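**Foam pads vs. molded fingers on the handheld pair**

**drarutent:** Molded fingers win. Foam is for packing stereos.

**gripsandgripes:** On hardcovers? Mine skated off the cover all Wednesday. Foam grabs at half the squeeze.

**drarutent:** And sheds like a cat. How long did yours last, 23 grabs?

**gripsandgripes:** 251 – and counting, looks notwithstanding. The Cliltuvham set quit at 127.

**rundberg_rig:** You're both ignoring cable drag, which bugs me more than either pad.

**drarutent:** Pics of the foam or I'm sticking with molded.

**gripsandgripes:** Fine.

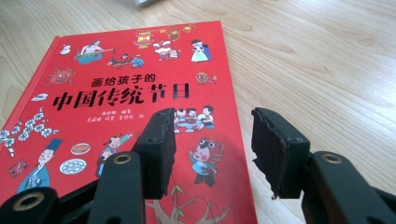
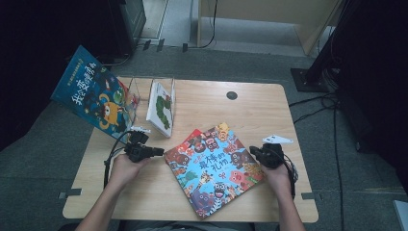 *Foam pads over the red book; both grippers at the table with the blue one.*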